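What Is a Password Manager?

Many websites ask you to log in with a name and a password. A grown-up may have 73 accounts, and each one should have its own password. That is a lot to remember.

A password manager is a program that keeps all the passwords in one locked file. The file is scrambled, so a person who opens it sees only nonsense. One main password unscrambles it.

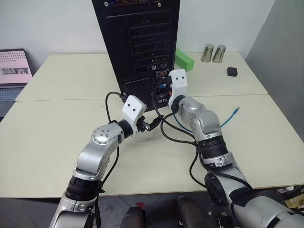
Jocelyn Beaulieu wanted to know what happens if you forget the main password. In most of these programs the file stays locked, so write that password on paper and keep the paper at home.

A good main password is long. Try 22 letters or more, made from words that do not belong together, such as "pickle ladder moon tuba." Don't use that one. Make up your own, and share it only with a parent.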